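4. Folding and putting away thick knitwear

This section is for sweatshirts, fleece tops, hooded tops and other heavy knitted things. For shirts and blouses see section 3. For bed linen see section 5. The shelf inserts and the label clips are described in section 2, and you should have fitted them before you begin here.

4.1 Before you start

You need one flat surface which is wider than the garment with its sleeves open. A table, a kitchen worktop or a clean floor can be used. A bed is too soft for thick cloth, and the folds will not stay straight on it.

1. Wipe the surface and let it dry fully. On marble or polished stone, check also for drops near the tap and near the kettle.
2. Take off rings and bracelets that can catch the knit.
3. Put the garment on the surface and feel along the seams, the cuffs and the neck. If any place is still cool or damp, hang the garment again and come back to it later.
4. Empty the pockets. Tissues are the usual problem.
5. Close zips up to the top. Leave drawstrings loose, with the two ends the same length.

Note: Fleece and brushed cotton hold moisture in the double parts (cuffs, hem, pocket edges) for much longer than in the body. In December, in a room without heating, please give them one more night on the airer.

Caution: Do not put a hot iron or a steamer on marble, also not for a short moment. Use an ironing board for this work.

4.2 Opening out the garment

Most people pull a sweatshirt out of the basket and begin to fold it directly. The cloth is then already twisted inside, and the finished fold will lean to one side on the shelf. Take the time to open it first.

1. Find the bottom hem. With thick cloth it often rolls under itself, so look for it with your fingers and not only with your eyes.
2. Hold the hem at two places, one hand left and one hand right, about the width of your shoulders.
3. Lift the hem a little and shake it two or three times, away from you. Keep the lift low. A high shake throws the sleeves over the neck and you must start again.
4. Lay the hem down near the edge of the table, the front of the garment facing the surface.
5. Go round to the neck, or turn the garment, and pull the shoulders gently until the body is flat.
6. Open the sleeves to the sides. Put one hand into each sleeve if the lining is stuck and push it to the cuff.
7. Smooth with the flat hand from the middle to the sides. Do not smooth from the neck to the hem, this makes knitted cloth longer with time.

Grey cotton with a mixed tone is good cloth for learning, as the deep creases show dark and you can see at once which layer is lying under which. With black or navy you will need a lamp from the side.

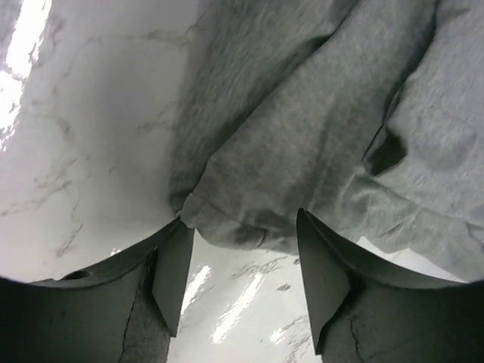
Zubaida Bukhari: I had trouble with step 4 on our stone worktop. When I smoothed one side the whole top slid away from me, and the hem rolled up again. Now I put a tea towel under the shoulders and it stays where it is. Could you write this in the guide? Also I would like to know if the Zasora board is long enough for a man's hooded top, the picture on the box shows only a T-shirt.

Thank you for this remark, we have added the tea towel in 4.3. To the second point: the Zasora board is 38 cm long and 28 cm wide. It does not need to be as long as the garment, it only gives you the width and the place of the first cross fold. A large hooded top can be folded with it.

4.3 If the garment slides on the surface

Glossy stone, glass and lacquered tables give little hold to the cloth.

1. Lay a dry cotton tea towel flat on the surface, where the shoulders will come.
2. Place the garment so that the shoulders are on the towel and the hem is on the stone.
3. Smooth one side while the other hand rests on the neck seam.
4. When the body is folded, pull out the towel before you make the last fold.

Note: A terry towel is too thick and leaves a step in the fold.

4.4 Folding with the board

1. Put the Zasora board on the back of the garment, the short edge at the neck seam, in the middle.
2. Bring the right side over the board. The side seam should come near to the middle line of the back.
3. Turn the right sleeve down, so that it lies parallel with the edge of the board. If the cuff comes out below the hem, turn it up again.
4. Do the same on the left side.
5. Pull out the board slowly towards the neck. Hold the cloth with the other hand.
6. Fold the hem up one third, then fold once more to the neck.
7. Turn the packet over and press the air out with both hands. Press, do not beat.

For hooded tops, lay the hood flat on the back before step 6 and fold over it. The packet will be thicker at one end. Put these in the stack with the thick end once to the left and once to the right, so that the stack stays level.

Caution: The corners of the board are hard. Do not drag the board on marble or on varnished wood - lift it.

4.5 Folding without the board

If you have bought the small set, the board is not included. Use your forearm as the measure. Lay it on the back of the garment from the neck seam down, fold both sides in until they meet above it, take the arm away, and continue from step 6 above. The result is less exact, but for one family's clothes it is enough.

4.6 Placing on the shelf

The Vitow insert divides the shelf into two places. The left place has a higher side and is meant for thick knitwear.

1. Check that the insert clicks at the back wall. If it moves, see 2.6.
2. Put the packets in with the rounded fold to the front. The open edges go to the back, where they are not pulled out together with the next one.
3. Place the heaviest garments at the bottom.
4. Stop when the stack reaches the line on the side of the insert. Above this line the lower packets are pressed so much that the creases will not fall out when you wear them.
5. Fix the label clip to the front edge.

Note: The Mulligan basket from the older series can be used in the same place. It is 60 cm deep, so on a standard shelf it will stand out at the front and the door may not close. Please measure first.

4.7 Taking out and putting back

Lift the upper packets with one flat hand and draw out the one you want with the other. When a garment was worn only for one evening and you want to put it back, air it over a chair until the morning, and then fold it again from 4.2. A quick fold on the knee is the usual reason why a tidy shelf does not stay tidy for a week - the hem rolls in, the packet becomes wider, and the insert no longer holds it straight.

4.8 Problems and what to do

The packet opens by itself. Too much air is inside, or the last fold was made too near the hem. Open the last fold, press, and fold again.

The hem stays rolled after washing. Turn the garment inside out, pull the hem lightly along its length, and dry it lying flat.

There is fluff on the shelf insert. This is normal with new fleece. Wipe the insert with a barely damp cloth. The Prosance lint roller fits in the holder on the right side of the insert, but please do not use it on loose knits, it lifts the threads.

The folded garment shows a line across the chest. The first cross fold was too low. Move the board closer to the neck seam the next time.

For replacement clips and boards see section 8.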